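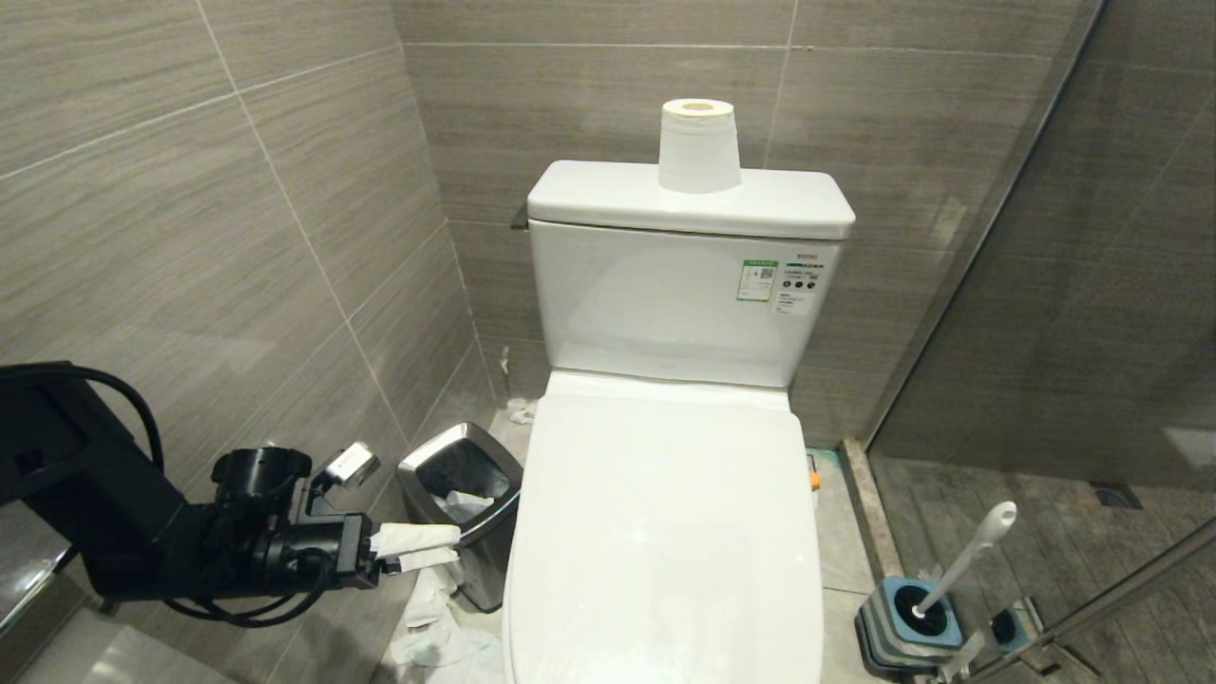 Service Robotics for Facilities, Week 7 handout
Budgeting and planning: restroom cleaning cell
November 2022

Read before lab. Bring the blank cost sheet, we fill it in together.

Where we are
Last week was specs. This week money. Client for the exercise is Dukgate, a small guesthouse, 8 guest bathrooms, all with the same layout. They want one mobile arm that does the light jobs between guests: loose paper off the floor, trash can, wipe of the tank lid. No scrubbing, no shower glass. That's in the client brief, don't add scope.

Ceiling on add-ons is $3000 for the first year. Base and arm are leased separately, so leave them off your sheet. Everything else goes on.

Start from the task, then price
Most of last year's sheets started with a catalog. Then the task got bent to fit the catalog. Do it the other way round. Write the task as verbs first: reach, pinch, lift, carry, release. Price whatever each verb needs.

Example, paper pickup.
Reach – arm has to get into the gap between toilet and side wall, where the can sits. Measure the gap. Then measure the arm at its fattest joint, not at the fingertips.
Pinch – parallel gripper is OK for wadded toilet paper. It squashes down, so grip force hardly matters. A flat single sheet on tile is a different problem, plan a retry.
Lift – no payload worry with paper. Don't pay for payload you won't use.
Carry – short move if the can is next to the pile. Long move if the can is by the door. Ask the client, it's free to move a can.
Release – open top can is the easy case. Lid with a pedal = second arm or a person. If the can is already full, where does the wad go? Needs a line in the plan. A liner change is staff time and staff time is cost.

Cameras
Head view plus wrist view. Budget both. Head camera loses the fingers once the arm is low and in front, wrist camera gets them back. White paper against a white toilet on light tile is poor contrast, so allow hours for tuning. Glossy lids and glass partitions throw reflections. Dukgate has glass beside the toilet in every room, so put down test time for it.

Cables
Everybody forgets cables. A cable looped down the outside of the arm is fine on a bench. In a bathroom it can catch on a brush handle or the edge of a can. Price sleeves and clips, it's small money. Price one spare cable too, becuase the lead time is worse than the cost.

Hygiene items
Separate line on the sheet, not under "misc".
– replaceable finger covers for the gripper
– wipe-down cover for the lower arm
– disinfectant that is safe for the camera window (check this, some of them fog the plastic)
– storage spot, marked, away from clean linen

Quotes
You get 2 vendor quotes in the packet, Sirau and Gagnon. They are not laid out the same way on purpose. Sirau bundles training and covers in one price. Gagnon lists each part and charges for the site visit. Put both on the same sheet, same line order, before comparing anything. If a line is blank in one quote write "ask". Do not write zero.

Things to check in both
– who pays shipping on returns
– does warranty cover splash damage
– is the wrist camera a stock part or made to order
– cost of fingers by the set or each
– what happens when lease on the base ends early

Buy, lease, borrow
Buy: covers, fingers, cables, cleaning supplies. They wear out, no sense leasing.
Lease: charging dock, if it matches the base lease dates.
Borrow: test fixtures. Tusetside training room has a mock bathroom and you can book it. Book early, it fills up toward the end of term.

Room changes
Often cheaper than robot changes. Go through these before adding any hardware:
– swap can type or can position
– move brush holder out of the arm's path
– keep spare roll in one set place, tank lid or shelf, pick one
– mark a parking spot for the base clear of the shower step
Put the cost next to each, even if it is 0. Client likes to see they were considered.

Time plan
Order of work, dates are yours to fill in:
site measure, quotes back, order wear parts, bench test with paper only, mock bathroom, one real room, then the rest. Don't order full quantity of anything before the one real room is signed off. Installation target from the client is June. Work backward from that and leave slack at mock bathroom stage, thats where the trouble shows up.

Common mistakes, from marking
Mixed monthly and yearly figures in one column. Very common.
Contingency missing, or hidden inside other lines. Show it by itself.
Spares counted per room. There's one robot. Spares go per robot.
Staff hours left out since "staff are already paid". Still goes on.

Hand in
One cost sheet, one page of notes on what you left out and why. Notes can be fragments. Totals must add up, I do check them. Keep the vendor packet, we use it agian for the maintenance week.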